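Folding towels on the bed

A made-up bed is the best folding table in most homes, as long as you clear it first. Pull the fitted sheet straight and move phones, books and anything else hard up to the headboard or off the bed altogether. Smooth out the worst creases with your forearm.

1. Work through one towel at a time. Leave the rest in the basket or on a chair.
2. Pinch the towel in the middle, lift it and give it a shake. If it comes up in a bunch, put it down and find two corners on the same short side.
3. Lay it flat with the long side facing you. Pull the corners out square.

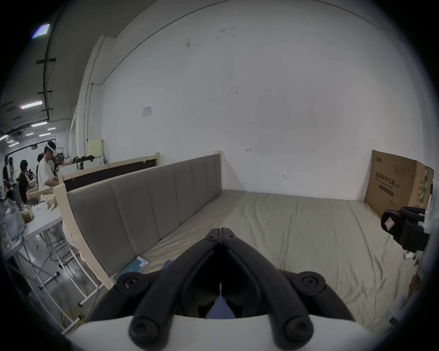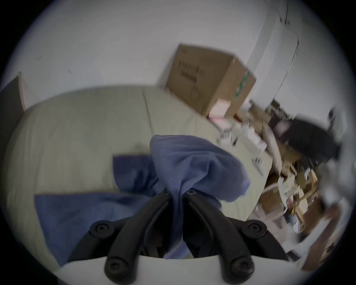

4. Fold the long edges in so that they meet along the centre, then fold once more along that line.
5. Fold in half from the short end, and in half again. A hand towel only needs the first of these.
6. Press down with a flat hand and turn the folded edge to the front.

Bath sheets are awkward on a single bed. Let one end hang over the side while you fold the other, then draw it up. Thick towels, 500 gsm and over, are better folded in thirds, and I would not stack more than 8 of them on a shelf.

If a towel still feels damp at the hem, hang it up again and fold it later.

Text by Eilidh Morrison. Updated 1/26/22.

© Leckie Home Pages | Contact us | Back to top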